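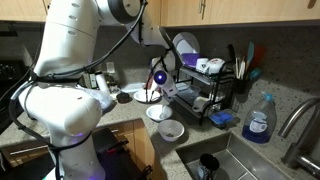

Every January I decide this is the year I become a person with a dish system. Thread.

1/ Current state of my life: I own a two-tier black dish rack and I have opinions about which tier a mug belongs on. I used to go out in the evenings.

2/ The rack lives in the corner, where the granite turns. I've tried it on the other side of the sink, where it blocked the drawer with the good scissors. I've tried it by the stove, where it collected grease like a hobby. Corner it is.

3/ Rule one. Big plates go at the back of the top tier, standing up. One big plate at the front and you've built a wall, and everything behind it stays wet till spring.

4/ Rule two. Cups do not get the top tier just because they're tall and have feelings. Cups can lie down on the bottom. I have a white cup that has spent most of its adult life on its side and it's fine.

5/ Rule three is crumbs. A bowl with crumbs in it is a dirty bowl. I don't care that it was "only toast." I don't care that you're "going to use it again." Takeshi Oda, I am looking in your direction.

6/ The granite deserves a post of its own. It's speckled, gray and tan, and it was sold to us as "forgiving." What it forgives is crumbs. You can lose a whole slice of toast on that counter and find it again with your forearm.

7/ So the evening drill is: dishes off the counter, scrape, stack by the sink, wash small things first. I know you're supposed to do glasses first. I do mugs first, they're the ones I'll want at 6 a.m. 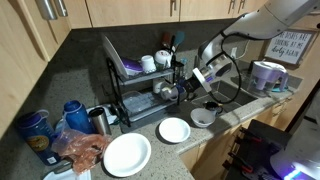 Takeshi Hirano writes in to say small things first is backwards, you do plates while the water's hot and let the mugs take their chances, and also who keeps a pitcher out on the counter in winter.

8/ Thank you, Takeshi Hirano. The pitcher stays out because the cabinet it belongs in is full of lids. None of the lids fit the pitcher. I've checked.

9/ Which brings me to lids. I have a purple one. I would defend the purple one in court. Everything else in that cabinet came from a takeout place called Mirnolley that changed its container size and left 2 generations of plastic to fight it out.

10/ I did once buy a lid organizer. It was called the Plerkerness and it had 3 adjustable dividers, all of which adjusted by falling over. It now holds birthday candles in the garage.

11/ The utensil holder, on the other hand, works great, because there's only one way to put a spatula in a cup. Red one, teal one, wooden things. If the wooden things go in wet they smell like a boat. Dry them first.

12/ Somebody asked how many dishes this household can possibly produce. I kept a tally on the Katayama Hardware calendar all last year: 3,444 items washed by hand. I stopped counting forks in March for my own well-being.

13/ And yes, there's a dishwasher fund. It's a jar. It contains two dollars and a button.

14/ Back to the drill. Before anything gets washed I line up the strays so I can see what I'm dealing with: plate, shallow bowl, deep bowl, heading toward the rack like they know where they're going.
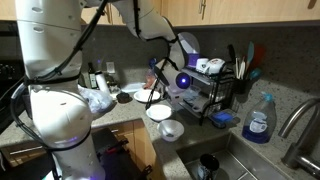 15/ Lining them up also shames me into doing all of them. If they're in a stack I'll wash the top two and tell myself the rest are soaking. Soaking requires water. Mine were just sitting there, being plates.

16/ Next problem is the back of the counter, where the tall dark bottle lives with whatever has drifted in next to it this week. I wipe in front of these things. I've been wiping in front of them for months. There's a tide line.

17/ Also the plastic bag. Every kitchen has one crumpled bag that's too good to throw out and too crumpled to put away. Ours has been "for something" since before I had a system.

18/ Takeshi Oda has now replied privately that the toast bowl was mine. I've reviewed the matter and I'm leaving post 5 up.

19/ Somebody else wants to know which dish soap. Arkix, the unscented. The lemon one made every cup of tea taste like a hotel lobby.

20/ Tomorrow: the lid cabinet. I'm going to take everything out, match what matches, and put the pitcher in there. If I don't post again by noon, send the purple one to my sister.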